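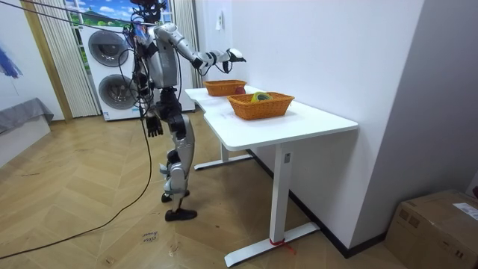

Two wicker baskets on a white standing desk.

Baskets for a desk that goes up and down

I keep my small things in wicker baskets, so before I change the height I lift off two baskets and the desk is clear. Choose a shape with flared sides, it is easier to put the hand in.

Wicker collects dust. Brush it with a dry paintbrush once a month, then wipe with a cloth that is only a little damp. Do not leave it near the radiator in January, the strands become dry and break.

If the bottom scratches the desk top, glue felt under the corners.

Clementina Vilela, Braralville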